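Comasum Streaming Box
Set-Up Guide, Section 4: Channels, Recordings and Watching Along

By now the box is plugged in, the remote has batteries, and the television is showing the blue Comasum welcome screen. If it is showing a football game, you are on the wrong input. Go back to Section 2. We will wait.

4.1 Scanning for channels

1. Press HOME, then choose Live TV.
2. Select Scan. The box will ask whether you use an antenna, the Cerico channel package, or both. Pick one. You can change your mind later without filling in a form.
3. If you picked Cerico, type in the activation code from your welcome letter. The code has no letter O in it, only zeros.
4. Leave the box alone until the progress bar reaches the end. The bar likes to sit at 80 percent for a while and think about its life. Pressing OK repeatedly will not cheer it up, and on older software it starts the scan over.
5. When the channel list appears, press SAVE.

Note: A full scan with both sources can find as many as 300 channels. A fair share of them sell jewelry. See 4.2.

4.2 Hiding channels you will never watch

1. From Live TV, press MENU and choose Edit List.
2. Highlight a channel and press the yellow button. The name turns gray.
3. Repeat until you feel better.
4. Press BACK, then Yes.

Hidden channels stay in the box and can be brought back from the same screen. Channel 2401 is the Comasum service channel. It can't be hidden. It shows a slow pan across a lake and, now and then, a notice about software. 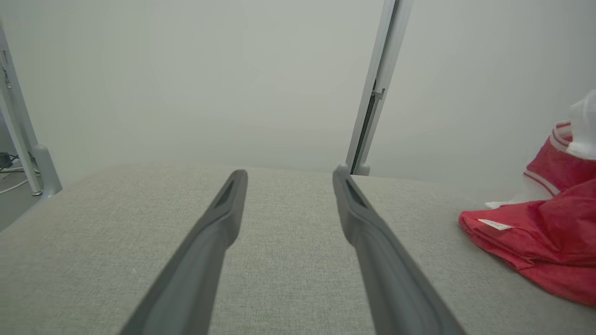
Fig. 4-1. Two dark gray gripper fingers over pale fabric.

4.3 Recording a series

Recording one episode is easy: highlight it in the guide and press REC. Recording a whole series takes a few more steps, mostly to stop the box from saving every rerun since the show began.

1. Highlight any episode of the show in the guide.
2. Hold REC until the Series menu opens.
3. Under Episodes, choose New Only. The factory setting is All, for reasons lost to history.
4. Under Keep, choose how many episodes to store. When the limit is reached, the oldest one goes.
5. Under End Time, add a few extra minutes if the show airs live or right after sports. Season finales run long. So do award speeches.
6. Press SAVE. A red dot appears beside every episode due to be recorded.

Caution: The drive holds 500 hours of standard recordings, and far fewer in high definition. When it fills up, the box deletes the oldest unprotected recording first. It does not ask whether you had gotten to the last episode. To protect a recording, highlight it and press the green button until the padlock shows.

Note: If a network moves a show to another night, the box normally follows it. If the network changes the title as well - new season, new subtitle, new colon - the box may decide it is a different show. Set the recording up again under the new name.

4.4 When two shows clash

The box has two tuners, so it can record two channels at once. Ask for a third and you will see the Conflict screen.

1. Read the three titles listed.
2. Highlight the one you can live without.
3. Press OK. The box looks for a repeat later in the week and offers to record that.
4. If no repeat is found, settle the matter among the people in the room. The box takes no side.

To avoid the argument next time, open Settings, Recordings, Priority, and drag your shows into order. Be aware that anyone holding the remote can do the same. There is a PIN option on that page.

4.5 Watch Along

Watch Along lets two homes play the same recording in step, so you can both be shocked by the wedding episode at once. Both homes need a Comasum box and the June software or later.

1. Start the recording and pause it on the opening titles.
2. Press MENU, then Watch Along, then Invite.
3. Read the code on your screen to the other home.
4. When both names appear, press PLAY.

Either home can pause. Only the home that sent the invite can rewind. We tested it the other way and friendships suffered.

Caution: Live broadcasts can't be used with Watch Along. Antenna and Cerico signals arrive at slightly different times, and one of you will hear the ending by phone.

4.6 If something goes wrong

No sound on one channel: press AUDIO until the language you speak comes up.

Guide shows "To Be Announced" all day: open Settings, Guide, Refresh, and give it an hour.

Recording is blank: check the antenna cable at the wall, then the other end. Blank recordings can't be repaired.

Picture freezes during the big scene: hold POWER on the box, not the remote, until the light turns amber. Release, and let it restart.

Still stuck: the Mkhize support desk in Fekville handles all Comasum boxes. Have the serial number ready. It is on the underside of the box, so write it down before you push the box to the back of the shelf.

Section 4 last revised Tuesday, September 30, 2025.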